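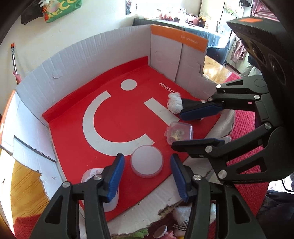 Gift Boxes and Vouchers: Your Questions

How long does a Henosier voucher last?
A good long while! You have 11 months from the day you buy it, and if life gets in the way, just drop us a line and we'll add a little extra time.

Can you wrap it for me?
We'd love to. Tick the wrapping box at checkout and type a note of up to 20 words (we write them all by hand, so do keep it short).

What if she already has one?
It happens to the best of us. Send it back unopened within 15 days and we'll swap it for anything else in the shop.

When should I order for Valentine's Day?
By February 7, please, or a bit sooner if you're having something engraved.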